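Gidari reusable silicone pouch, medium, turquoise
Five stars, would buy again (and have!)

I have gone through a lot of zip bags in my life and I was sure these would end up in the back of the drawer with the beeswax wraps. Nope. I've had mine since September and I use them every single day.

I ordered from Larnstead, 17 dollars for the pair, and they showed up fast. First thing I tried was leftover chili, straight into the freezer, and the seal held fine. Since then it's been berries, half onions, my charging cables on a trip, you name it. They go in the top rack of the dishwasher and come out clean, though you do have to prop them open or water sits in the corners. Tomato sauce leaves a faint tint if you let it sit overnight.
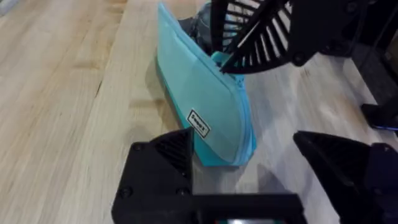

My favorite thing is how easy they are to live with once they're full. I can grab one out of a crowded bag and know which it is. The sides are frosted but you can still tell there's something in there, even if a dark item only shows up as a murky gray shape, and the brighter turquoise along the rim makes the opening easy to find. The seal is stiff for the first week or so, so give it a firm pinch all the way across. I'm getting the large size next.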